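Tourism Products and Services, Unit 5
Selling tickets for attractions: handout for week 5

Please read this handout before the class on Thursday. It continues from the unit on city passes, and we will use the same case, the Olbridge viewing tower.

1. What the visitor is buying

A ticket for an observation deck looks like a simple product. The visitor pays, takes the elevator, looks at the city and goes down again. But the visitor also buys a certain hour of the day. The hour before sunset is wanted by almost everybody, and ten in the morning is wanted by few people. If both tickets have the same price, the tower has a long line in the evening and free elevators in the morning.

The Olbridge tower has its deck on floor 52 and a café on floor 58. The deck can hold 500 persons at one time. This limit comes from the fire rules, so the sales team can not change it.

2. Timed entry

With timed entry, the visitor chooses an arrival time when booking. The tower controls when people come in, but it does not control when they leave. In winter people stay a short time. On a clear evening in summer many of them stay until it is dark – and then the next group is already waiting downstairs.

For this reason the number of tickets per time slot must be lower than the full capacity. Students often forget this in the written exercise. Please write down which length of stay you assume, also when the task does not ask for it.

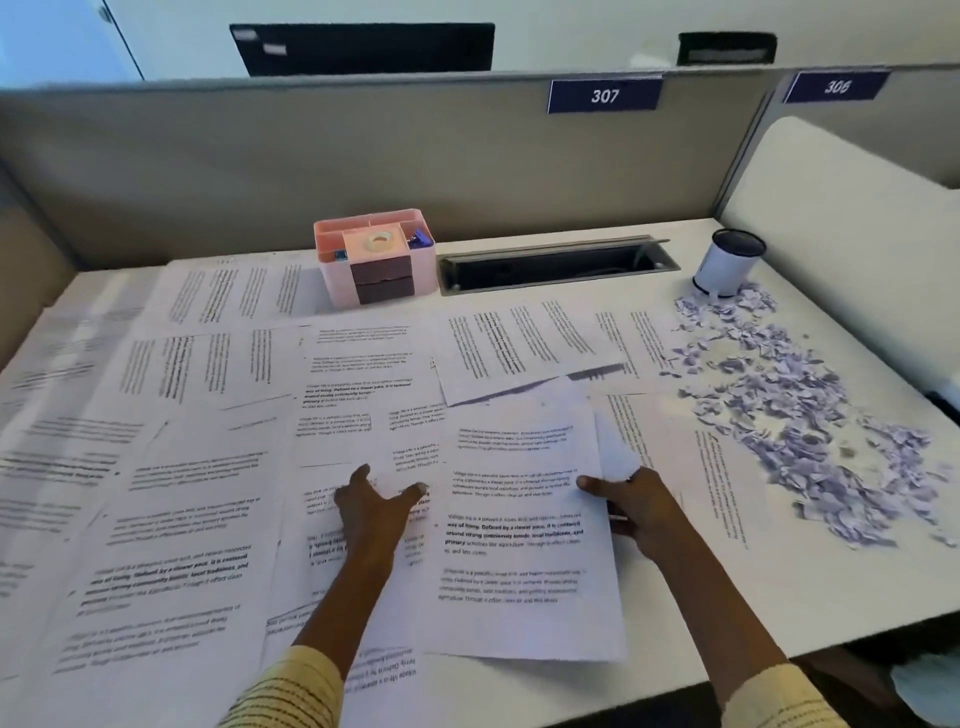
3. Direct sale and resellers

The tower sells on its own website and at the counter. It also sells through two resellers, Ploso and Plaline. Ploso receives a fixed number of tickets for every slot and returns the unsold ones the evening before. Plaline has no fixed number and asks the tower system each time a customer wants to book.

The first way is easy to set up, but tickets can stay blocked on a busy day. The second way uses the places better, but when the connection is down, nothing is sold through this channel.

Compare also what the customer gets. A voucher that must be changed at the counter is not the same as a ticket that opens the gate. Many complaints in our case come from this difference, because the word "skip" in the offer was understood as no waiting at all.

4. Combined offers

Tsao is a boat company at the river pier below the tower. Its last boat leaves at 8 p.m. The combined ticket includes the deck and one boat trip on the same day.

Points for discussion in class:
- Who gives the money back if the boat does not run because of high water?
- Should the visitor choose both times when booking, or only the time for the deck?
- How is the price divided between the two partners?

5. Homework

Write one page on the combined ticket from the view of the tower. Use the terms slot, allotment and no-show, and explain each one in your own words. Bring it on paper, please.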